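Mattress protector

A mattress protector is a removable layer of fabric placed between a mattress and the bottom sheet. It guards the mattress against sweat, spills and dust, and can be washed far more easily than the mattress itself. The two common forms are the fitted type, held by an elasticated skirt, and the encasement, which surrounds the mattress on all 6 sides and closes with a zip.

Construction

Most protectors have a top layer of cotton or polyester, often quilted in diamonds to keep the filling in place. Edges and joins are finished with binding tape, and the seams usually wear out before the cloth. In Lundum, where the Yaman mill once produced 1,000 covers a month, bound edges were sewn by hand until the firm bought its first taping machines.

Care

Protectors are normally washed every two months and dried flat or on a line. Before folding, the seams are drawn straight — a twisted edge leaves lasting creases — and the corners are brought together.
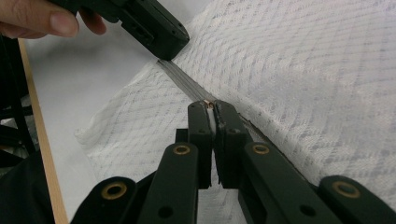
White fabric with a faint diamond pattern, held at a narrow grey seam strip.

Folded protectors are best stored in a dry cupboard, away from direct sunlight.

See also: Bed sheet; Quilting; Pillowcase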